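Automation at Sundale

The Sundale packing depot, run by Mundava, began moving its carton picking to robot arms in March. The arms are trained in simulation, on plain coloured blocks, before they handle stock. Management says the change frees staff from dull lifting.

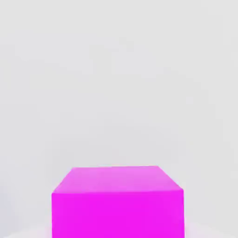
How far such practice carries over to torn or badly taped cartons is disputed. Of 82 pickers, six were retrained as line minders. Nabila Ouazzani, a shift lead, has said that minding mostly means clearing jams at the machine's pace. Mundava has published no injury figures to support its claim of lighter work.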